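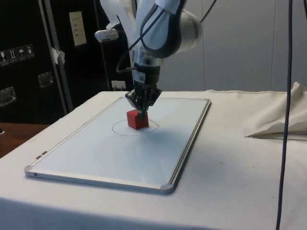

One reader's comment on the last gallery was that a circle drawn on a whiteboard beats masking tape every time, because tape lifts at the ends and leaves gum on the board, and a drawn line can be made bigger or smaller in a few seconds. The same reader asked which boards we use and whether a cloth underneath makes any difference.

**Red block in the circle.** The block is sitting a little left of center and toward the back of the ring, and it counts as in. We don't score for dead center.

This page is part of the Andstead tabletop gallery, which covers the boards, blocks and markers used for placing games. The rules are the same as on the Tullcombe pages. A block has to end up flat, inside the line, with no part of it touching the line.

**The board.** Ours is a flat whiteboard with a thin aluminum frame and gray plastic corner caps. The long side is 600 mm. Bigger boards are harder to store and don't add much, as most circles end up near the middle anyway. The caps are worth checking when you buy secondhand. A missing one leaves a sharp corner, and replacements are usually sold only in packs.

**The circle.** Drawn by hand. A perfect circle isn't needed, and an oval is fine if both sides play on the same one. Use a thin marker. A thick line causes arguments about what is touching and what isn't. We redraw the ring when it starts to fade and wipe the whole board before doing it, or the old line shows through as a gray smear.

**The block.** Solid red with slightly rounded edges. It comes from a Shao set of 39 in mixed colors. Red is the easiest to see against white, so it gets used the most. Sharp-edged blocks also work, but they mark the board sooner.

**The cloth.** White, laid over the table before the board goes down. To answer the question above, yes, it helps. The board slides less than it does on a bare top, and the table doesn't get scratched by the frame. Pull the cloth flat first. A fold under one corner will make the board rock.

**Drimatton version.** Same board and block, with 2 circles, one inside the other. The inner one is drawn first. Allow more than 18 turns for a full game.

The next set of pictures goes up in June and will cover trays and storage boxes.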